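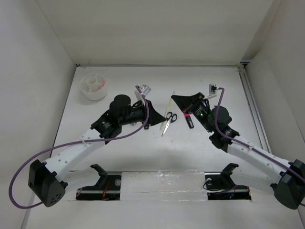
Scissors, a small black thing with a pinkish band, and the white pot with dividers.

I have been sorting out the pens and scissors. It has taken most of three evenings, which is longer than I gave the kitchen cupboards in September.

The trouble started with the drawer in the hall. It had filled up to the point where it would only open as far as my wrist, and whatever I wanted was always at the back. I tipped the lot out on a tray and put it into piles. There were 58 pens and pencils. I tried each one on the back of an envelope and 30 of them still wrote, so the rest went in the bin apart from two fountain pens that need new cartridges.

Scissors were the next job. I own far more than I thought, mostly because I buy a pair whenever I can't find one. I kept the kitchen pair, a long pair for wrapping paper and one with black handles for everything else. Senga Mowat has had the pinking shears, as she sews and I don't.

I looked at desk tidies in Buchanan and then in the shop at Grumside. Most were tall and narrow and fell over as soon as you put scissors in them. A round one with compartments suits me better. You can turn it to get at what you want, and small things don't sink to the bottom under the long ones. Pustik do a square version with a lid, but I know I would never put the lid back on.

My order is now:
Pencils and anything else long and thin together
Pens that work
Scissors, blades down
Marker pens
Odds and ends - rubbers, a sharpener, the short ruler

The last compartment is already too full and I shall have to go through it again. I put a lipstick in with the markers on the first night and only noticed when I went to label a freezer box.

One thing I would do differently is clean the drawer before sorting. I did it last, and the pencil dust got on everything I had just wiped. Washing-up liquid and an old toothbrush shifted most of it. There is still an ink stain in the corner that I have covered with lining paper.

Next is the string and tape, which live in a biscuit tin on top of the wardrobe. After that it's the batteries.

Posted October 18, 2025
Filed under: Home, Sorting out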